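Teka arm kit, trial at the Vuramville site
Progress report for February
Prepared for Hilkka Turunen, Tilcombe

1. Work done in this period

The kit was delivered complete and we mounted it in one morning. The printed manual is clear, but the chapter on the wrist camera was missing and we had to ask the supplier for it. They answered the same day.

We have now recorded 133 runs of the counter task. The arm must pick goods from a small shop counter and place them in the basket or on the tray. We kept the layout near to a real counter, with packed bread in a rack, soft drink bottles in a clear holder and an appliance like a small food warmer or oven on the same table.

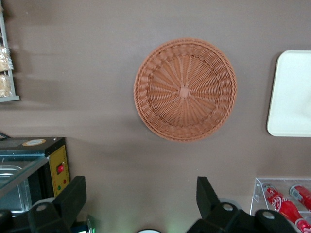

2. Results until now

Bread is the easier item. The wrapped loaves were picked correctly in 76 runs, and the gripper did not tear the plastic. Bottles are more difficult, and the fingers touched the holder in several runs. Gündoğdu changed the approach angle, and after this the contacts became fewer, but we do not want to call it solved.

3. Open points

The supplier promises more than 1000 hours before the finger joints need service. We can not confirm this in such a short trial.

The software stopped 3 times without a message. The log files are sent to the supplier and we wait for the reply.

4. Next period

We will repeat the bottle task with the holder in other positions. We ask to keep the kit until the end of the next period, at the same rental price.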